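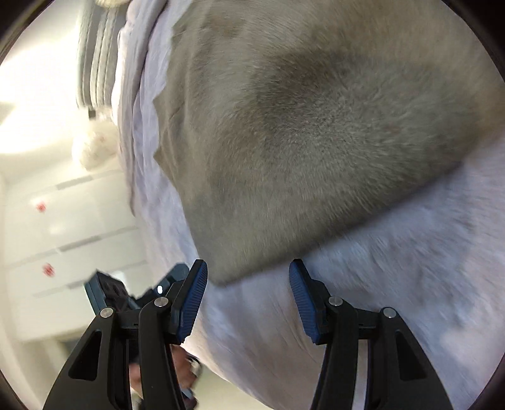 Gray and white plush, seen close up

Home > Laundry & Linens > Putting Away > FAQ

Plush and Knits: Questions We Get

Answers by Wubit Shiferaw, with notes from Tsion Chala. Updated each September.

Can I put a large plush animal in the washer?

Check the sewn-in label first. If it says surface wash only, stick to a damp cloth and a drop of mild soap. If machine washing is allowed, use a zippered bag, cold water and the gentle cycle. Anything that fills more than half the drum should be done by hand in the tub.

How do I keep long plush fur from matting?

Brush it with a soft pet brush when it is fully dry. Work from the tips back toward the base. Gray fur hides dust better than white, so go by the white parts when deciding if it needs cleaning.

How long does a big one take to dry?

Allow about 21 hours on a rack, turning it twice. The outside dries well before the stuffing. Squeeze the thickest part, and if it feels cool, leave it longer. Do not store it in plastic until then.

Should sweaters be hung or folded?

Folded. Hangers stretch the shoulders of a fine knit, and the bumps are hard to steam out. Cotton cardigans can hang for a day or two between wearings.

Where is the best place to fold?

A made bed. It is wide enough to lay the sleeves out flat, and a pale cover makes it easy to spot lint and loose threads on a darker sweater. Smooth the body with your palms before the first fold, and check the layer behind for creases.

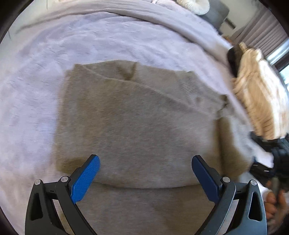

What about the ribbing?

Lay it flat and do not pull it. If a cuff or hem has stretched, dampen it, push the ribs together with your fingers and let it dry that way.

How many sweaters can go in one stack?

We stop at 7. With heavier knits, make it four or five. Put the thickest at the bottom.

Can plush and knits share a bin?

Yes, if both are clean and dry. Put a cotton pillowcase between them, as plush sheds onto wool. The Kandine bin (item 3009) holds one large plush and a short stack of sweaters. The Punel bin is shallower and suits sweaters only.

Filed under: Bedroom, Knitwear, Soft Toys

Contact | Shipping | Returns | © Brosix Home | Back to top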